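The read-through was in the room over the bakery, and by the time Beatriz Abreu got there the others had already taken the chairs near the radiator. She sat by the door with her coat on. The script was 34 pages, stapled in the wrong place, so that the first word of every line had to be guessed at.

It was called *The Wister Ferry*. Illard had written it and was also directing it, and he had given himself the part of the drowned man, who spoke only at the end but was on stage throughout.

"We'll go straight through," he said. "No stopping."

They stopped on page two. Skuder wanted to know if the ferry was a real ferry or a feeling.

"It's a ferry," said Illard.

"With water?"

"You don't see the water."

Skuder wrote this down. He was playing the pilot and had bought a cap for it already.

Beatriz had the ferryman's widow. She had played widows for the company four years running, and before that a nurse, and before that, in the first year after she moved to the town, a girl of nineteen. She read the part quietly the way she always did at a first reading. When she got to the letter she slowed down. It took up most of a page. The widow reads it to the passengers, who have not asked her to, and none of them gets off.

Kırmızıgül, who did the lights, looked up from her knitting.

"How long is that?" she said, when it was over.

"The letter? As long as it needs," said Illard.

"I mean for the cue. I'm up a ladder for it."

He said he would time it. Then he said that he had been thinking of cutting the letter anyway, or of having it on tape, in a man's voice. His own, probably.

Beatriz turned the page over, though there was nothing on the back. Down in the bakery somebody dropped a stack of trays and swore.

"It's her letter," said Skuder.

"It's his letter. He wrote it. She only reads it."

"He's dead, though."

"That's why it would be on tape."

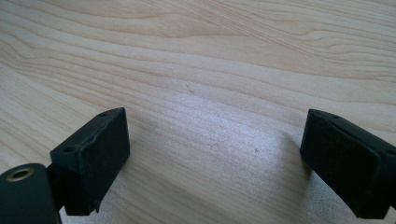
They went on to the second act. Beatriz read the rest of it at the same pitch and missed one entrance, and Illard read the line for her, as he would have done for anybody. At half past nine he collected the pencils.

She walked down with Kırmızıgül, who had the ladder to think about and talked about it as far as the bridge. The hall held up to 40 if they used the benches. In June it would still be light at the interval and they would need the blinds.

"Will you do it if he cuts it?" Kırmızıgül asked.

"I don't know," Beatriz said. "I've learned most of it."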